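Speaker notes: Telling the public what we know -- and when

Talk for the regional briefing on police news releases and local reporting
Speaker: Folasade Akande, Head of Public Information, Livarska County Police
Version of 4/8/22

Slide 1. Opening

Good morning. Thank the host and the Prellala Press Association for the invitation. Mention that copies of the release template are on the table by the door.

My subject is the first release after a serious crime: the one that goes out in the opening hours, when the facts are few and the demand for them is high. I shall speak about releases only. Press conferences are covered in the afternoon session.

Slide 2. The period under review

Last year our office issued 197 news releases on violent crime. Of these, 126 went out on the same day as the incident. The remainder were delayed for one of two reasons: next of kin had not been told, or the investigating officer had asked us to wait.

Pause here. Some people in the room will have been on the receiving end of those delays. Acknowledge it.

We reviewed every one of the 197 releases and asked one question of each. Did anything in it later have to be withdrawn or changed? Three did. One gave the wrong age for the victim. One placed the incident in the wrong street. The third named a charge that the prosecutor had not yet approved. I shall come back to the third, as it caused the most harm.

Slide 3. What the first release must contain

Time and place of the call. Number of people hurt, if it has been confirmed by the hospital or the officer in charge. Whether anyone is in custody. Whether there is a continuing danger to the public. A telephone number for witnesses, answered by a person.

The danger line is the one most often left out. Residents read the release to learn whether they can let their children walk to school. Where we cannot say, the release should state that we cannot say, and give the hour of the next update.

Do not read out the full template. Refer the audience to the handout.

Slide 4. What it must not contain

Any suggestion of motive. Any description of the relationship between the parties, unless the officer in charge has signed it off. Any earlier record of the person arrested. The words "isolated incident", which our own officers use too freely and which have twice been followed by a second call to the same address.

An arrested person is an arrested person. The release says "was arrested on suspicion of" and it goes no further until charges are laid.

Slide 5. Short break for questions

Allow five minutes. If there are no questions, go straight on.
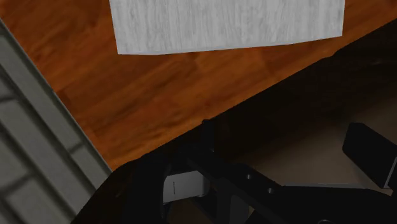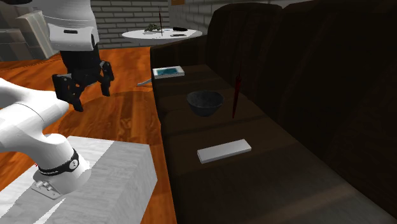

Slide 6. The Herrero Street release

This took place in November. Officers attended a stabbing in Herrero Street shortly after eight in the evening. A man was detained near the scene. Our release went out before ten and said he had been charged with attempted murder. He had not been charged with anything. He was released the following afternoon and was later treated as a witness.

Two local outlets carried the release word for word. They were entitled to do so. The fault was ours, and I wish to say that plainly in front of the editors who are here today.

Explain how the error came about. The duty officer wrote "likely charge" in the incident log. The log was copied into the draft. The word "likely" was lost when the draft was shortened to meet the 200-word limit. The person approving the release had not seen the log.

The correction was issued at noon the next day. It was shorter than the original and carried a different heading, so that readers who had seen the first did not always find the second. The man's employer had read only the first.

Speak slowly in this section. Do not name the man, even if asked. His solicitor has agreed to the wording above and to nothing beyond it.

Slide 7. What has changed

Every release is now checked against the log by someone who did not write it. The word limit has been dropped for the first release. Corrections go to every address that received the original, under the same heading with the word CORRECTION in front. The original stays on our website with the correction placed above it.

Since the spring we have used the Skamance system to keep drafts, approvals and log entries in one record. I have been asked whether I would recommend it. It does what we need, but a shared folder and a careful colleague would also serve a smaller force.

Slide 8. Requests to editors

First, please carry the hour of the release as well as the day. A story that reads "police said" with no time attached may be shared long after the position has changed.

Second, please ring us before naming an arrested person from another source. We may not be able to confirm the name. We can often tell you whether publishing it would put a witness at risk.

Third, please follow the case to its end. Of the arrests reported in our area last year, many were never mentioned again in print, including some where the person was cleared. We have begun sending a short notice at the close of each case -- charge dropped, acquittal, conviction and sentence -- and would ask that it be given a few lines.

If challenged on the second point, make clear that it is a request. The decision to publish belongs to the editor.

Slide 9. Families

Our liaison officers now read the release to the family before it goes out, wherever the family can be reached. This adds time. On two occasions the family asked us to leave out a detail, and we did so without loss to the public. On one occasion we could not agree and explained why.

Editors who wish to approach a family should do so through the liaison officer in the first week. The numbers are on the last page of the handout.

Slide 10. Close and questions

Thank the audience. Remind them that the afternoon session begins at two in the same room.

Likely questions: body-worn video (refer to the legal department), release of custody photographs (policy unchanged, only after conviction), weekend cover in the press office (one officer on call, number on the handout). The Herrero Street complaint is still open, and any question on compensation should be referred to the chief officer's staff.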